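Home Posts Replies Media Log in

Mercy Mwakyusa
Sunday knot practice. I've been at the same stitch since breakfast, so a few notes for the others on the Gronum course.

The thread is black on a pink pad. I like black for learning. You can follow a loop when it crosses the metal.

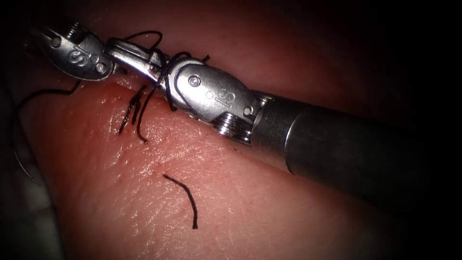
Loops around the jaws, strands going down into the pad.

Wraps are still my slow part. If the loops sit too far back toward the wrist, they bunch up when I pull the end through. Keep them near the jaws.

Second thing is pressure. Ynyr Gough told me in November that I lean on the tissue when I'm thinking. He was right.

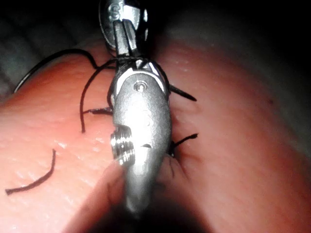

So now I stop between throws and check how hard I'm pushing before I do anything else. It costs me time. I did 9 knots this morning and would keep five.

The pads come from Clesodberg. The surface is soft, and it tears if you pull up instead of along the stitch. Small bites tear first.

Next week is running stitch. I'll post the times, good or bad.

Comments (2)

Ynyr Gough: Five is fine. Shorter tail next time.

flanagan52: Do you cut the thread to length first?

Contact | © Birkoteo | Back to top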